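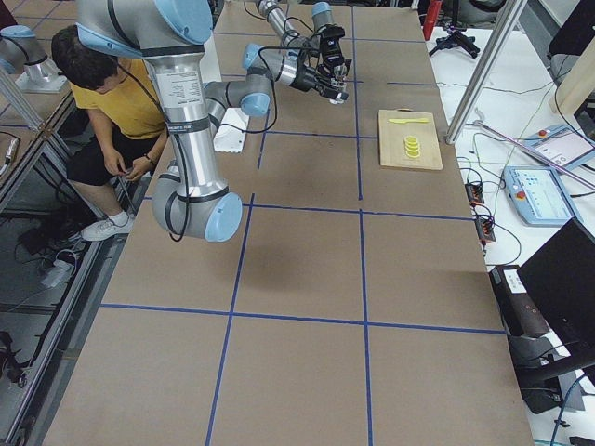 A silver robot arm with light-blue joint caps, over a table covered in brown paper.

What Does a Physical Therapist Do?

Say you break your arm falling off a bike. A doctor puts it in a cast, and weeks later the cast comes off. Your arm looks thin and feels stiff. Bending it all the way is hard. A physical therapist can help you get it moving again.

Physical therapists know a lot about muscles, bones and joints. A joint is a place where two bones meet, like your elbow or your knee. When a joint stays still for a long time, the muscles near it get weaker.

What happens on a visit?

First, the therapist asks what hurts and what you find hard to do. Then they measure how far your arm or leg can bend. They use a tool called a goniometer (say "go-nee-OM-uh-ter"). It has two flat arms and works like the protractor you use in math class.

Next come the exercises. You might squeeze a ball, stretch a rubber band or walk up and down a small set of steps. A visit at the Niltora clinic lasts 40 minutes, and most children go for 4 weeks.

Does it hurt?

You may feel a pull or get tired. Sharp pain is different – tell the therapist right away if you feel it.

Is there homework?

Yes. Eino Kinnunen, a therapist at Niltora, gives each child a sheet of exercises to do at home. A grown-up can help you keep track.

Words to know

Cast: a hard cover that holds a broken bone still.
Joint: a place where bones meet.
Muscle: a part of the body that pulls on bones to move them.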